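Packing cubes are fine, but for small dresser drawers I'm a total convert to filing clothes upright! I started in November with one overstuffed drawer and was so happy with it that I did the whole bedroom by the next evening.

## Sort first, fold second

Dump the drawer out on the bed and make piles by weight. Thin tees go together, sweatshirts go together, and anything slippery (workout tops, satin pajamas) gets its own pile and its own box later on. My old Anwood dresser has shallow drawers, so I measure the inside height before I fold a thing. Take a finger's width off that number and you have your finished fold height.

## The basic fold

Button or zip whatever closes. Lay the shirt face down, smooth it out from the middle with flat hands, and bring one side in, sleeve and all, then the other. You want a long strip the same width from collar to hem. Bring the hem up almost to the collar, then fold in thirds until it stands by itself. If it flops, the strip was too wide. Go narrower and try again, it only takes a few seconds.

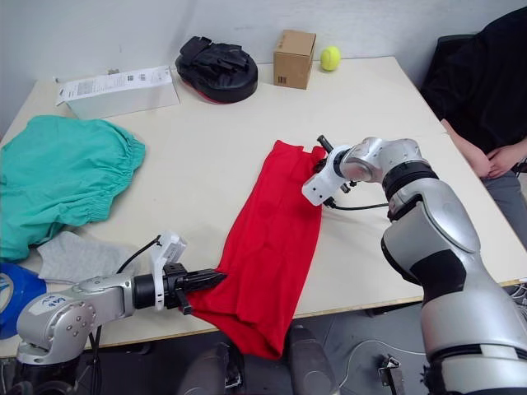 Thick cotton holds this shape beautifully. Thin jersey needs one more fold at the end, and kids' sizes need one less. For hoodies, tuck the hood down into the body before you bring the sides in – it makes such a neat little bundle!

## Keeping the rows up

A half-full drawer is where everything slides over. Shoebox lids work great as dividers, and so do the trays from a box of Irley tea if your socks are small enough. Leave a little slack in each row, enough to slip your hand in.

- Newest laundry goes in at the back, so the front ones get worn.
- Dark shirts: fold with a bit of the print showing on top.
- Linen wrinkles whatever you do. Hang it.

I tried a 100% wool sweater this way too and it did fine in the bottom drawer, which is the deep one.

## Musty drawers

Pull the drawer all the way out, vacuum the corners, and wipe the wood with a barely damp cloth. Let it air overnight before anything goes back in. A cedar block helps, and when the smell fades, a light rub with fine sandpaper brings it right back. I love that part!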